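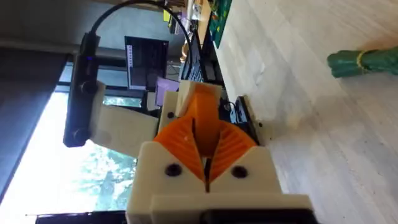 Wednesday, February 7, 2024

Benoît Vidal asked me to write down the checks we do on the wrist camera before a session, so I may as well put them here.

Look at the fingers first. If they don't meet along their whole length, stop and sort that out. Then the screws in the housing, by hand, with the power off. Printed parts creep and the holes wear.

The camera cable needs slack. Turn the wrist through its full range, slowly, and watch the loop. I had one snag at Skurstead in June and it cost us 6 days.

Keep the floor clear within reach of the arm — bags too. Josiane Pruvost wants tape down as well, and I agree with her.

Write the bracket position in the log every time. We have 213 entries with none.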